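**Week 3 handout: Sorting Into Open Bins**
Home and Small Workspace Organization, evening section
Instructor: Rodrigo Arroyo

Welcome back! Last time we emptied drawers and argued (happily) over what deserves to stay. Tonight we get to my favorite part of the course, the open bin. I know that sounds like a small thing to be excited about, but I have taught this unit 15 times and I still go home afterward and redo a shelf.

Bring your inventory sheet from week 2. If you left it at home, borrow a blank one from the front table and fill in whatever you remember.

## What we mean by an open bin

For this course, an open bin is any container without a lid that you can reach into with one hand while looking at something else. A shoebox counts, and so does a dish tub. A jar doesn't count, though jars are great inside bins and we'll get to that in a minute.

The reading for this week (Ñahui, chapter 7, "Containers That Hold Containers") makes a distinction that I want you to know well:

- **Home bin:** where a thing lives between uses.
- **Work bin:** where a thing waits while you are busy with it.
- **Landing bin:** kept clear on purpose, so that something new always has a place to go.

Fredy Ñahui came to this from running the supply room at Testa, a print studio, where people were forever setting things down "just for a second." His landing bin is the idea students like least on the first night and swear by at the end of the term. Keeping a container with nothing in it feels wasteful! Please try it anyway for the full two weeks before you decide.

## Color

Use color if you have it. Yellow and red are easy to tell apart from across a table, and a pale neutral color makes a lovely landing bin, as anything dropped into it shows up right away. You want your eye to go straight to the thing that doesn't belong there yet.

Don't go overboard, though. In the Vutwood exercise (the long worksheet, page 2) you'll meet a household that gave every person, every room and every season its own color. They ended up with 23 bins and a chart on the wall that the kids couldn't read. Mark where you think they should have stopped. There are several good answers and I want to hear all of them.

A few things from past classes that have held up well:

1. Pick the color for the kind of thing, and leave the owner out of it.
2. Bins that sit in a row should stay in the same order, even after cleaning day.
3. If you only have one color, a strip of tape on the front wall does the job nicely.

## Row layout on a table or counter

Most of you said your trouble spot is a flat surface, so we'll start there. Push the bins back toward the wall, long sides lined up, and leave the front of the table free for your hands. You lose a lot of usable space when the bins drift to the middle, and they do drift. Tall items go in the bin at one end of the row, where they won't block your view of the others. Wide, low bins go at the other end, near the hand you use most. 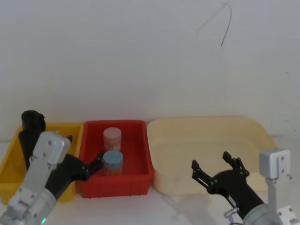

With jars, stand them up whenever the bin is deep enough to hold them steady. A jar on its side rolls to a corner and drags everything else along with it, and you can't see the lid. Lids are the best free labels you own! Ester, the pantry project we followed last October, switched to one lid color for each kind of contents, and they found they could grab the right jar without turning it around to read anything.

When two jars go in the same bin, put the one you reach for more often in front. If they are the same size, the one behind will be partly hidden, so its lid color should be different enough that you'd notice it from where you normally stand. Pink and light blue work well together. White and cream don't, at least not in my kitchen at six in the morning.

See-through jars pick up the color of whatever is around them, by the way. Clear plastic in a red bin can look reddish all the way down. It's pretty, and it can also fool you about what's inside, so check contents against the window before you write a label. One team in the spring section labeled a jar of plain rice "paprika mix" and didn't catch it until dinner.

## How full is full?

Chapter 7 suggests stopping when you can no longer see part of the bin's floor. I'm a little more relaxed than that. My test is whether you can take out the item at the back without lifting out the item at the front. Try it with your non-dominant hand, and try it while talking to someone.

For odd-shaped things that stick up over the rim, ask:

- Does it lean, or does it stand by itself?
- Would it still fit if the bin were carried to another room?
- Is it in this bin by choice, or did it just land there?

That last question is where the good conversations happen, so leave time for it.

## In-class activity: the two-jar move

Work in pairs. Each pair gets bins and jars from the Jillo kit (please return the lids to the bag with the jars, they go missing every term).

Partner A sets up a row of bins with the jars in whichever one seems right. Partner B turns away, then turns back and has to fetch a jar by contents, going only by position and lid. Swap. Now move both jars to a different bin and do it again without telling your partner where they went. Talk over how long the search took and what the person looked at first. Most people look at color first, then height, and only then at the label they spent so much effort writing!

Write down one change you would make to the row. Then make the change and run it one more time.

## For next week

- Read chapter 8 and skim the Vutwood answers on the shared page.
- Set up one landing bin at home and leave it clear. Note each time something lands there and how long it stays.
- Write up your trouble spot in 200 words. Sketches are welcome and I love getting them.

Late write-ups are fine up to the start of class. If you're stuck on choosing a spot, take the surface closest to your front door. Next session is in the same room, and we'll be starting on drawers with dividers, so bring a tape measure if you have one.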